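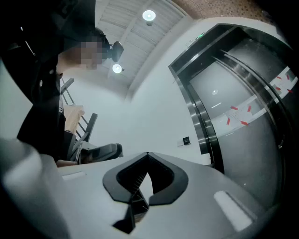

Que no toquen la barandilla, por favor, que media Filville ha subido agarrada a ella. Lo pedía una lectora en nuestra web hace unos días y hoy podemos darle una alegría: la barandilla se queda. La Casa Bristitz reabre su planta principal con la pared recién pintada de blanco, y el metal oscuro con sus barrotes inclinados luce ahora muchísimo más que antes, cuando el muro era de un verde oliva que se comía toda la luz.

El proyecto lo firma el estudio Vorklow, que ganó el encargo en marzo con una propuesta bastante sencilla: conservar lo que funcionaba, aclarar las paredes y meter tonos madera donde antes solo había armarios metálicos. El resultado es una sala a la que apetece entrar y, sobre todo, quedarse. Los paneles en color beige quitan frialdad al conjunto y hacen buena pareja con la barandilla — quien dude de la combinación, que se pase una tarde y la vea con sus propios ojos.

En un primer momento se habló de cambiar la barandilla por una mampara de vidrio. La idea duró poco. En el buzón de sugerencias de la casa empezaron a aparecer notas en contra (alguna con dibujo incluido) y el estudio acabó presentando una segunda versión de los planos con los barrotes en su sitio. ¡Bien hecho! Se han lijado y repintado uno por uno, en el mismo tono oscuro de siempre, y se ha reforzado el anclaje al suelo.

También vuelve la biblioteca de préstamo, que pasó las obras repartida en cajas por el sótano. El inventario ha dado 1.981 títulos, y la casa quiere llegar a los 2.000 antes de que acabe el invierno, así que se aceptan donaciones en buen estado. Hacen falta sobre todo novela juvenil y libros de cocina, que son los que más se piden y los que menos vuelven. Los diccionarios, de momento, están cubiertos.

La otra novedad es la barra de Hồ, la casa de tés de la calle del Molino, que abre aquí un segundo local más pequeño. Servirá infusiones, café y dos dulces distintos cada día, y quienes tengan carné de la biblioteca pagarán un 10 % menos. Hemos probado el bizcocho de jengibre y solo podemos decir que llegamos tarde a la redacción por repetir.

La reapertura es el domingo 30 de noviembre de 2025, con entrada libre durante toda la jornada. Habrá visitas guiadas por la mañana y lectura en voz alta por la tarde, para niños y para mayores que se apunten. Los talleres de encuadernación y de costura retoman su horario habitual esa misma semana; las plazas se piden en el mostrador de la entrada. El acceso es por la puerta lateral hasta que terminen de colocar el rótulo de la fachada.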